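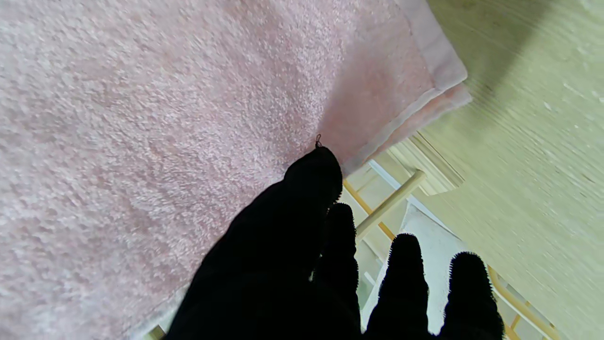

Pink terry towel: pile and folded hem.

Vulstead Laundry and Airing List
Message 3032
Date: 10 Jan 2018
From: Friederike Steinbach
Subject: Re: Terry on hangers, small rack, pegs or no pegs

The question that came in at the weekend is quoted below in full, as the archive at Animberg has been dropping the first message of threads again. My reply follows it.

> I have moved to a flat with no outside line and no room for a full
> clothes horse. What I do have is a small wooden rack, a single rod on
> two uprights fixed to a base, which stands on the table by the garden
> doors. It was sold for drying pasta or herbs, I think, but it is
> sound enough. I want to use it for one hand towel or small bath
> towel at a time.
>
> Three things go wrong. If I fold the towel over the rod, the middle
> stays damp for a day longer than the ends. If I put the towel on a
> hanger and hook the hanger on the rod, it slides off the bar,
> usually at night. If I peg it, I get two dents in the pile that do
> not come out until the next wash.
>
> I have both plastic and wire hangers and a bag of plastic pegs in
> mixed colours. Is there any reason to choose one hanger over the
> other? Is there a right place for the peg? And does it matter which
> way the hem goes? I have read the older thread on bath sheets but
> all of that was for a ceiling airer.
>
> Please keep it to things I can do with what I have. I don't want to
> buy a heated rail.

Taking these in the order in which the work is done.

1. Weight

Weigh the towel before deciding anything. My test towel is 392 g dry. Out of the machine after a normal spin it came to 800 g. Weights were taken on a Drokon kitchen scale with the towel folded into a bowl and the bowl subtracted.

If your towel comes out much heavier than mine, put it through a second spin before it goes anywhere near a small rack. A one-rod rack on a base board will carry a good deal straight down, but it takes very little to tip it if the load swings out to the front. Set it so that the long side of the base faces you and the towel hangs over the board and not beyond it. If the board is narrow, put something flat and heavy on the back edge.

Check the joints where the rod meets the uprights. Hold one upright and try to turn the rod with the other hand. If the rod turns, the hook of a hanger will walk along it each time somebody opens a door. A turn of thin string on each side of the place where the hook sits will stop this. Do not glue it, as you may want to take the rod out to clean it.

2. Plastic hanger or wire hanger

Plastic, for terry. Three points of difference:

The lower bar of a plastic hanger is usually wider than wire, so the fold in the cloth is less sharp. A sharp fold holds water and leaves a line across the pile.

Plain wire will mark light cloth once its coating has worn through, which tends to happen first at the twist under the hook. Keep wire for shirts that are nearly dry.

Wire bends under a wet towel. The bar sags in the middle, both halves of the towel slip inwards, and you finish with a bunch of cloth at the lowest point.
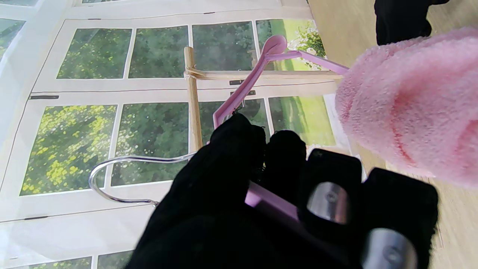 The one thing in favour of wire is the hook, which is generally thinner and sits closer on a thin rod. With a plastic hook on a thin rod there is some play, and the whole hanger can turn until it faces the end of the rack. If that happens on yours, hang the wire hanger next to it as a stop. I have done this since April and it costs nothing.

Do not use the shoulders of the hanger for a towel. Cloth laid over the sloping arms will slide outwards and down as it dries and gets lighter. It belongs on the lower bar.

3. Getting the towel on the bar

Most of the slipping you describe begins here. The order I use:

a) Shake the towel out twice, holding it by one short end and then by the other. This lifts the loops. A towel that goes up flat will dry flat.

b) Find the hems. The hem is a smoother band than the rest and is folded over on itself, so there is more cloth in it and it dries last. It should hang free at the bottom, or at least never lie on top of the bar. If you hang the towel by the hem, the thickest part is pressed against the plastic and gets no air.

c) Run a thumb along the hem and look for pulled threads. A loose loop will catch on the hook or in the spring of a peg and pull out a row. Snip it level with the pile. Do not tug it.

d) Hold the hanger by the hook in one hand, tilted, so that one end of the lower bar points down. Feed the towel through from that end with the other hand. It is much easier than trying to post the cloth through a level hanger, and the towel does not need to touch the table. 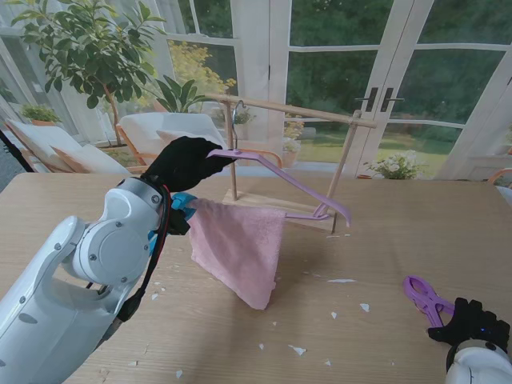 e) Level the hanger and draw the cloth along until it lies across the full width of the bar. Leave no gathers. Where the cloth is bunched it may be four or five layers thick, and that is your damp patch.

f) Let one side hang lower than the other by a third. This is the opposite of what is usually advised. With equal sides the two hems finish level and lie against each other. With unequal sides each hem has air on both faces. The cost is that the towel now wants to slide towards the long side, and that is what the peg is for.

g) Hook the hanger over the rod last, and straight down. If you try to adjust the towel once the hanger is on the rod, you will be pulling on the rack.

Wipe the table first if you are working over one. Terry picks up crumbs, paper bits and dust, and when it is damp it keeps them.

4. Where the peg goes

You asked if there is a right place. In my view there are two acceptable places, and the one in general use is neither of them.

General use is one peg at each end of the bar, through both layers, jaws pointing down. It holds well and gives you the two dents. The jaws of a plastic peg are hard and the spring is strong enough for jeans.

The first acceptable place is at the edge of the towel, on the shorter side, taking in the side edge and nothing of the main pile. The edge is woven more tightly and recovers. One peg is enough for a hand towel. It adds a little weight to the short side and stops the cloth creeping over the bar.

The second is for towels draped directly on the wood with no hanger at all. Lay the towel over the rod with the fold well off centre, then gather a small pinch at the edge, close under the rod, and clip that. The pinch forms a lump behind the peg which cannot pass over the rod. You will have one crushed place, but it is at the edge, and it can be rubbed out with a dry thumb.

I tried both with ordinary plastic pegs. The colour of the peg makes no difference to the cloth as far as I can find. There was a claim on this list some years ago that dark pegs stain pale towels. I left two under load for a week on damp pale terry and could see no mark other than the dent. If a peg has been on an outside line for several summers, bend it before use. If it creaks or shows white at the bend, throw it away, as it will break under your fingers or drop splinters into the pile.
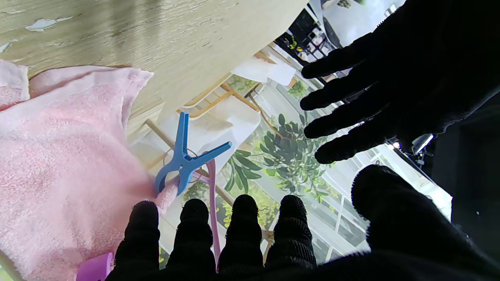

5. Position in the room

Beside glass doors is a reasonable place by day. With the doors shut, and after dark, the glass is the coldest surface in the room and the air next to it is the dampest. Pull the rack a forearm's length back from the glass in the evening. If the doors can be opened a finger's width for an hour at midday, do that instead of leaving them shut with the heating up.

Turn the towel once. After a few hours, lift the hanger off, draw the cloth along so that the part that lay on the bar is now hanging free, and replace the peg a little way from the first place. This deals with your damp middle and halves the depth of the dent. I consider it the most useful step of all and it takes less time than finding the peg.

6. Folding over the rod, if you must

If the hangers are all in use and the towel has to go over the rod, the thin rod is the problem. Slide a cardboard tube over it, slit along its length. The Iyer tubes that wrapping paper comes on are stiff enough for a hand towel and last a few weeks. Kitchen roll tubes go soft on the first day.

7. What I have not tested

Bath sheets. Anything with a woven band in the middle. Microfibre, which does not behave like terry and should have its own thread. I also have no results for wooden pegs on this rack. My last ones went mouldy in the bag, so if somebody has a clean set and a scale, please post dry and spun weights with your drying times, and say if the heating was on.

To the original poster: could you measure the depth of your base board, front to back, and send it to the list? The tipping advice in section 1 depends on it and I have only my own rack to go by.

Friederike Steinbach

--
Vulstead Laundry and Airing List
To leave the list, send a blank message with "leave" in the subject line.
Please trim quotes when replying.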